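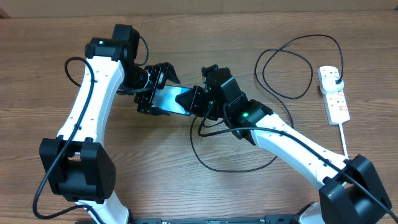 Foreign Affairs & Trade > Treaties and Agreements
Gornitz transit agreement - does parliament's delay change anything?

kjadoon
The second reading of the Gornitz transit agreement has been put back to April. The government side says it's a scheduling matter and the text is settled. The opposition bloc says they were shown an annex they hadn't seen before and want it sent back to the foreign affairs panel.

My reading is that the delay doesn't matter much. The interim protocol keeps applying until ratification, so freight still moves through Pitulport on the old terms. Has anyone read the annex?

pitulwatcher
I've read it. It runs to 16 pages and most of it is customs codes. The part causing trouble is article 2, which lets either side suspend transit on "security grounds" with no notice period. The version signed last year had a notice period.

Neusa Siqueira
Not quite. The signed version had a notice period for suspending the whole agreement. It was silent on suspending transit for a particular class of goods. The annex fills that gap, badly in my opinion, but it doesn't remove anything.

pitulwatcher
If you can suspend every class of goods one at a time with no notice, you've suspended the agreement with no notice.

Neusa Siqueira
In theory. Article 9 still sends repeated suspensions to the joint commission.

pitulwatcher
Which has met once.

old_consular
I worked on a couple of these years ago (different region). Annexes turning up late is normal. The political people sign the main text for the cameras and the officials spend the next eight months on the schedules. I wouldn't read a plot into it.

What I would look at is who asked for article 2. Mazandarani's delegation pushed for similar wording in the energy talks and dropped it when they got the arbitration seat they wanted. Could be the same here.

kjadoon
Do you have a source for the energy talks bit? I remember it the other way round, that Mazandarani's people were against any suspension clause and it was the Bodik side that wanted one.

old_consular
Going from memory. There was a long interview with Soudabeh Ranjbar after the second round where she went through it. I'll look for it tonight.

S. Chatzigeorgiou
I think everyone is missing the labour side of this. There are 1,245 people employed at the Pitulport terminal and the interim protocol has no guarantee on crew permits. Those get renewed every 192 days at the discretion of the host government. Each month of delay is another month where that can be used as pressure. So no, kjadoon, I don't agree that it doesn't matter.

kjadoon
Fair point on the permits, I was only thinking about freight. Is there anything in the final text that fixes it?

S. Chatzigeorgiou
Article 14. Renewal becomes automatic unless there is a criminal matter. It's the best thing in the agreement and it gets no coverage.

borderline77
It gets no coverage because it isn't going to survive. If the panel reopens the text for article 2, the other side will want something back, and 14 is the obvious one. Watch what the Golestani group does. They have the votes to keep the panel from reopening it and they haven't said a word.

Neusa Siqueira
Golestani's spokesman said this morning they'd support the agreement "in its present form". I took that to mean with the annex.

borderline77
Or without it. The annex hasn't been tabled, so the present form could be either one.

old_consular
Found the Ranjbar interview. kjadoon was right, it was Bodik that wanted the clause and Mazandarani who traded it away. My mistake. That makes article 2 harder to explain, as Bodik gains less from it this time - most of the traffic is theirs.

pitulwatcher
Unless they expect to be the ones suspending.

kjadoon
Does anyone know if the panel session in April is open? The last one was streamed but the link was only posted an hour before.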